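Packing Room Operators (two posts) — Pommont bakery, Romel site

Pommont is looking for two people to join the packing room at Romel. The posts are permanent, day shift, and start in September.

The work has changed over the past year. Boxing and traying used to be done entirely by hand. Robot arms now do part of it, and the people on the line spend more of their time setting up, checking and putting things right. You will fold and line boxes, load trays, watch the arms, stop them when a box is badly placed and restart them. You will also take over by hand when an order is too small or too awkward to be worth setting up. A normal order is 500 boxes.

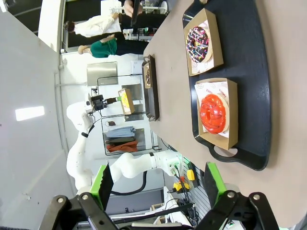
One operator, Lozano, told us the job is easier on the wrists and harder on the attention, and that new starters should be warned the first fortnight is mostly learning when to leave the arms alone. Lozano also asked us to say that the room is noisier than it was. We have moved the break area as a result.

No jobs were cut when the arms came in, but four people moved to dispatch and their hours changed. Operators now rotate every two hours between hand packing and the arms. Pick rates are recorded for the machines and are not used in staff reviews.

You do not need experience with robots or a technical qualification. Training takes three weeks, paid at the full rate. You do need a food hygiene certificate, or to be willing to take one with us, and you should be comfortable standing for most of a shift.

To apply, send a short letter and your work history to the Staff Office, Pommont, 81 Bidine Road, Romel, quoting reference 154. Applications close on 26/05/2020. Visits to the packing room can be arranged before interview — ask for extension 109.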